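Unit 2, power strips and cords (V. Đorđević)

Before you start: strip goes flat on the white board, sockets up. Not on the carpet. Pull the cord out to one side so you can see all of it, no knots, nothing sitting on top of it.

Check the cord end to end. Cracks, flat spots, brown marks near the sockets = put it in the reject bin and write it down. Dont tape it.

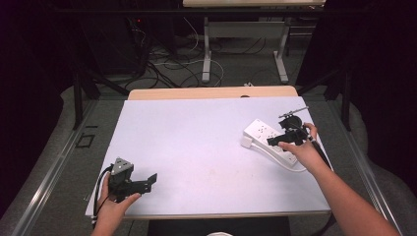 Adding up the load. Read the watts off each label, total them, compare with the rating on the back of the strip. Heater 2000, lamp and charger 116 together, so 2116. Never plug one strip into anther one.

Coil cords loosely when done. Worksheet from the Arnent folder, both sides, hand in before you leave.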